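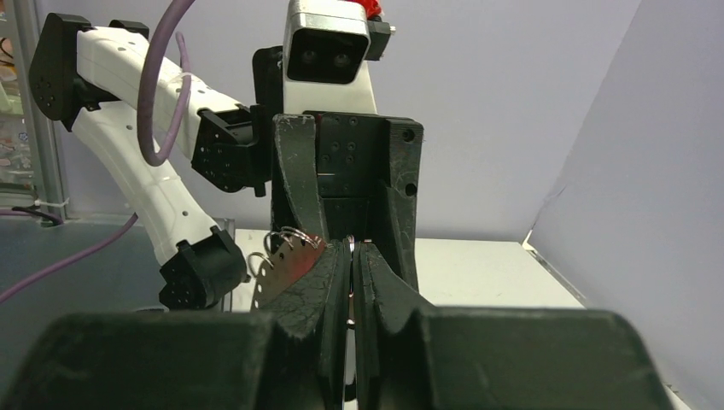
Knowledge base > Robot learning > Data collection > Wrist-view demonstration

Wrist-view demonstration

Wrist-view demonstration is a method of gathering training examples for a robot control policy in which at least one camera is fixed near the gripper and moves with it. Each example, called an episode, pairs the camera images with the joint positions and gripper commands recorded over the same period. The term covers both single-arm and two-arm stations.

Camera placement

A wrist camera is aimed so that the fingertips stay in view at all times. The gripper base normally fills the lower part of the image, and the fingers point toward the middle. On a two-arm station the opposite arm and the robot's head often enter the view as well. These parts are left in the recording. Masking them was tried in the Brollar project and dropped after the masked policies proved less steady during handovers.

Small held objects are a known difficulty. A tag or a wire ring gripped at the side of a finger may cover only a small share of the image, and bare metal changes appearance with the angle of the light. Plain walls and a plain table are preferred for early sessions, with clutter added later.

Recording procedure

An operator moves the arms through the task by remote control. The start pose is set by script, and the object is placed by hand within a marked area. Recording begins when the operator presses a pedal and ends when it is pressed again. Episodes commonly last 12 to 14 seconds for a single grasp and release.

The Plerkura set, one of the smaller collections of this type, contains 243 episodes of flat objects with rings attached. Its operators changed the object position before every episode and the lighting once per session. Collection started in January and the set was closed after the gripper fingers were replaced, as the new surface was judged too different from the old.

Labeling and review

Each episode receives one of 3 marks: complete, partial, or void. Partial episodes are kept when the grasp was made but the object slipped before release. Void episodes include dropped frames, collisions between the arms, and cable snags. Under the Berrada format the mark is stored with the episode header, so that files can be sorted without opening the video.

Limitations

A policy trained on wrist views alone has little information about anything behind the gripper. Most stations add a fixed head camera for this reason. Wear on the fingers also alters the images slowly over a long collection, and the effect is hard to separate from changes in lighting.

Last revised 2025-05-10

Related articles
Berrada episode format
Brollar project
Coltska two-arm station
Fingertip wear
Handover tasks
Head camera calibration
Plerkura set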